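Shop notebook, Brurkoncombe shared workshop, back bench
June, started 7:40 in the evening

Arm is bolted down again. Lụa redrilled the base plate because the old holes had gone oval, and I have to admit the shudder at full reach is much smaller now. Smaller, still there. I wrote in the last entry that I thought most of our misses were the base moving and she thought most of them were software. We were each a bit right, which is annoying because it means two jobs.

State of things for whoever opens this next:

Shoulder and elbow: fine. Stop retightening the elbow, whoever is doing it. The belt was so tight last time that it sang.

Wrist roll: has play. I can feel it by hand with the power off. Ginevra says the Parisi gearbox is supposed to have a little. I would like to see where that is written down.

Gripper: third set of fingers, the blunt ones. See below.

Wrist camera: works, cable strain relief is still a zip tie and a piece of foam.

On the fingers. The first set was thin and pointed and looked very clever on the screen. They bent. The second set was stiffer but had a hard square edge that I did not want anywhere near a dish. The current set is thick, with a rounded, angled tip, and they do what a finger should do, which is stay the same shape when you push on them. The price is that they don't fit between things. Anything packed close together is now a problem, and a dish rack is nothing except things packed close together.

I said this when we picked the task. I'm going to write it down again so that it's on paper twice. Unloading a dish rack looks like a good home job because everybody has one and everybody hates it. But the rack is thin black wire, the plates are thin edges, and the camera sits so close to both that half the time it is looking at the side of one plate and guessing about the rest. Ginevra's answer was that if it were easy there would be no reason to build it. Fair, I suppose. She isn't the one who cleans up the calibration.

8:15

Camera calibration. Ran the board at the near distance and the far distance. Near is bad. It has always been bad near. The lens was sold to us as good down to a hand's width, and I don't believe the person who wrote that ever tried it. Far is usable. We need near.

Tried the trick from the Privville build log where you calibrate with the fingers half closed so the finger shows up in the same spot every time and you use it as a reference. It sort of works. The finger in view gives you one honest edge you know the size of. It also covers up the part you care about most, the bottom of the plate where it sits in the wires. I left it on for now. Setting is saved as near_b. Don't overwrite near_a, I may want to go back.

8:50

Servo current. The Utard driver board reports finger current and we've been using that to tell contact from no contact. Threshold was at 500 in the board's own units, which come with no explanation. At 500 it notices a plate only after it has leaned on it pretty hard. Dropped it to 128 and now it thinks it has touched something every time the wrist speeds up. So somewhere in between, and probably a different number for each direction of travel, and probably a different one again when the motor has warmed up.

Lụa wants to filter it. I want a real touch sensor. Filtering a number we don't understand gives us a smooth number we don't understand. She pointed out that a real touch sensor is another cable through the wrist, and the wrist cable is already the thing that fails. I don't have a good answer to that one.

Left at 128 with the wrist slowed down. Everything is slow now. If anyone shows this to visitors, warn them to bring a chair.

9:20

Claims check. The project page says, and I quote, that the arm "can put away the dishes." I asked for this to be changed last time and it still says it. Let me set down what I would be willing to sign:

It can reach into the rack without me holding my breath, mostly.
It can lift a single plate standing by itself, when the plate is near the front and facing the way we trained it.
It can put that plate down on a flat mat.

Anything past that is hope. A plate by itself is a different job from a plate with neighbors. We have a log of 13 tries at the single plate, and I would call that too few to say anything with a percent sign in it. Please no percent signs on the page until we have a lot more, done on more than one evening, with someone other than the person who wrote the code resetting the rack. I know how I reset it when I want it to work.

Also the plates. We went with matte ones in different colors because I was sick of chasing glare off white china. Sensible for us. It also means the color step has been handed an easy life. Put a row of identical white plates in there and I expect it to fall over. Ginevra says one thing at a time. I agree, as long as the page says which thing.

9:45

Row work, plates on edge. 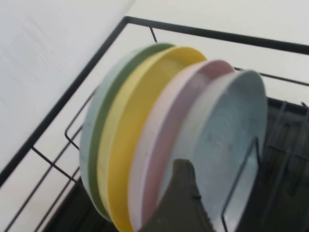
How does it tell where one plate ends and the next one starts?

By the rims. The code looks for a narrow band of deeper color next to a wide band of paler color, and it treats every pair like that as one plate. Then it takes the nearest pair and works out which way the edge leans. It doesn't measure thickness at all, and it has no idea how deep the plate goes down into the wires. When two plates are the same color it falls back on the shadow line between them, and I don't trust the shadow line past the first plate.

Lụa asked me the follow-up, whether it could use the wires instead, since the wires don't move. In principle yes, the spacing of the rack is fixed and we could measure it once with calipers. In practice the rack slides on the counter whenever it's bumped, so we'd have to find the rack first and then count along it, and finding thin black wire against its own dark inside is about the worst thing you could ask of this camera. I told her she's welcome to try. She took the calipers home, so she may.

The idea I like better is dull. Push gently on the face of the front plate, watch whether the edge tips, and use that to decide which piece is loose. A person does this without thinking. For us it needs a contact reading I believe in, so it is stuck behind the 8:50 problem.

10:10

Power off, arm parked, fingers open. Bag of M3 screws is nearly out. The 2 mm hex key is missing again and I'm not buying another one.

To do:
Lụa – wrist cable, proper clamp in place of the zip tie
Ginevra – fix the project page, the sentence I quoted, this time for real
Me – current readings cold and warm, both directions, on paper before anyone touches the threshold
Anyone – try a row of plain white plates and write down what happens, including if it's bad

Leave near_b loaded.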